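De : Divya Poduval
À : liste Banau, entraide et petites réparations
Objet : Re: [banau] Support à tourillons, lequel garder ?

Bonjour Roland, bonjour à toutes et à tous,

Le lundi 9 h 40, Roland Mellor a écrit :
> Chers amis,
> En rangeant l'étagère du local 401, je suis retombé sur les supports
> que nous avions montés au printemps pour faire sécher les torchons
> et les écheveaux de laine. Il y en a 2 dont les tourillons tournent
> dans le vide. Est-ce qu'on les recolle, ou est-ce qu'on repart du
> modèle blanc que Divya a chez elle ? Je ne me rappelle plus du tout
> comment il est fait.
> Roland

Merci d'avoir rouvert ce dossier, j'y pensais justement en étendant mes écheveaux hier soir (du mérinos teint à la garance, une merveille, je vous l'apporterai). Pour ma part je ne recollerais pas. On l'a déjà fait deux fois avec la colle de chez Dramani, et chaque fois le bois a joué dès les premiers jours humides de septembre. J'aime autant qu'on puisse retirer les tourillons pour les laver, surtout après les teintures, parce que le bois clair prend la couleur et la rend ensuite à la laine suivante. Mon écru de l'an dernier s'en souvient !

Le modèle blanc me plaît bien pour son socle plat, aux coins arrondis, qui n'accroche pas les mailles. Les deux tourillons y sont parallèles et posés en biais, avec des bouts arrondis eux aussi, et on enfile l'écheveau sans se battre.

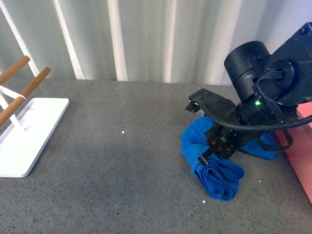
Le support blanc et ses deux tourillons, sur la table grise.

Regarde la rainure dans le socle, c'est là que se fixe le montant. Si on repart là-dessus, il me semble qu'il faudrait prévoir trois exemplaires, et poncer les bouts un peu plus finement que la dernière fois. Il me reste du papier de verre et un fond de cire Stovudine, je peux m'en charger.

Qui aurait des chutes de tourillon à donner ? Je passe au local en fin d'après-midi, vers 17 h, et je laisserai une boîte près de la porte.

Je vous embrasse,
Divya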